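Keep stretchy things away from the robot vacuum

Sunday morning's job was sorting out the exercise bands, and it took most of an hour.
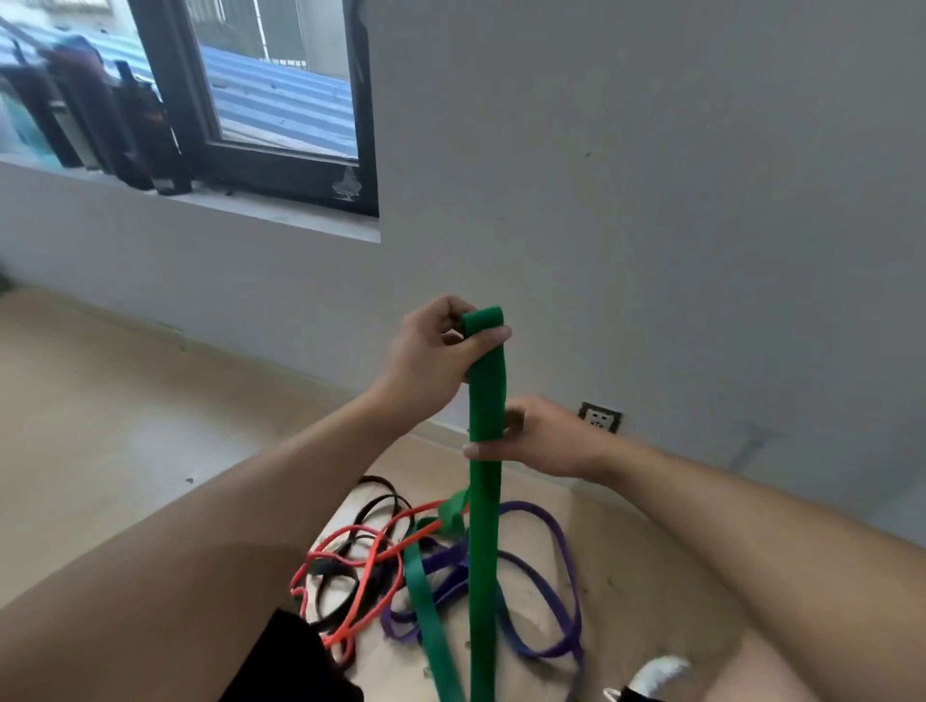
I'd set the vacuum going at 11 the night before and gone to bed, same as always. We have a Furow, the basic one, and it's been very good with crumbs and dust. What it can't cope with is rubber. It got hold of one loose end, wound the band round the brush until it was as tight as a drum, and then sat there beeping with a hot, sweetish smell coming off it. I could smell it from the stairs!

My first mistake was pulling. A band under tension lets go all at once, and mine caught me across the knuckles. My second was doing it with the machine still switched on – the brush gave a half turn while my fingers were right beside it. Please don't do that.

So, for the next time (there's always a next time in our house):

Turn it off at the switch underneath, not just with the app. Pausing isn't off.

Leave it 5 minutes to cool if there's any smell at all. Don't put it back on the dock.

Take the brush cover off, lift the brush out whole and unwind the band from the loose end. If it won't come, snip it with blunt-ended scissors and keep your face well back.

Check the little end caps as well. I found a sliver of rubber in the left one, and that was what had been squeaking.

Then go over every band before you exercise with it again. Hold the top in one hand, run the other down the length and look for nicks and shiny patches. Any nick at all and it goes in the bin.

Thanasis Antoniadis at the Alexiou repair counter looked at my brush motor and said it had survived, but the belt hadn't. The new one took him no time to fit.

I've since put a no-go zone on the map for the exercise corner, though it forgets the thing whenever the map resets, so the bands now live on a coat hook as well. The hook has been more reliable.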